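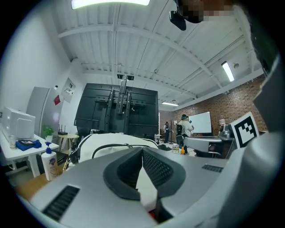 # Packing for a Day Out, Session 2: The Backpack

Welcome back! Last week was all duffels and boxes, so tonight we get to my favorite bag of the lot. We meet in Room 291 at Haverford again, Tuesday at the usual time. Bring the backpack you really use, with whatever is living at the bottom of it (old receipts and all!).

## Before anything goes in

Open every zipper. Turn the bag upside down over the table and give it a good shake, then run a hand along the seams and into the corners. You'd be amazed what a side pocket can hide.

Now weigh the bag with nothing in it. My old Piltidach comes in at 669 grams, and I love it dearly, but your kitchen scale may have a surprise for you. Write the number inside the front cover of your notes. We'll want it again when we talk about total load.

## Where the weight sits

Heavy things go close to your back and fairly high, between the shoulder blades if the bag is tall enough. Medium things fill in around them. Soft things go low and to the outside, and they also make wonderful padding for anything hard that would otherwise poke you in the spine all afternoon.

Try this with a partner:

1. Pack your heaviest item at the bottom, against the front panel. Walk the length of the room and back.
2. Move it up and in, toward your back. Same walk.
3. Swap bags and do both again.

Note where you feel the straps pull each time. It's a huge difference, and I still get a kick out of seeing people's faces on the second walk.
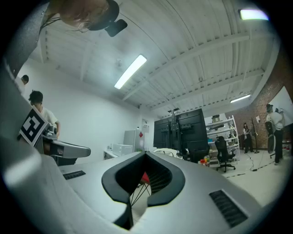
Zainab Abubakar wondered if this still holds on a bus, where the bag spends most of the trip on your lap or the floor. She packs heavy things at the bottom on those days so the bag stands up without flopping over.

Good point, and yes, I'd do the same! The rule is for walking. If you'll be sitting for most of the day, go for a bag that stands up well, and repack before the long walk home.

## Bottles and other leaky things

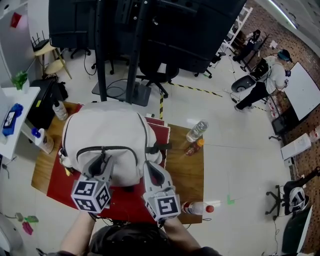 Liquids deserve their own plan, and it starts with caps. Tighten each one, turn the bottle over above the sink, and squeeze gently if it's soft. Then sort by what a spill would do. With a light gray-white bag like the one on the dark red cloth, I'd be much fussier about the small bottle of reddish-brown liquid with the orange cap than about plain water. Anything that could stain goes upright in a sealed pouch, away from papers and spare clothes.

The curved front pocket is great for keys, tissues and a snack, but keep bottles out of it. A full bottle there pulls the whole bag backward.

## For next time

- Pack your own bag for a full day out, with a timer running. My best is 22 minutes, including the hunt for my sunglasses.
- Sketch where everything went. Boxes with labels are fine.
- Read the Rerotico sheet on straps and buckles, both sides.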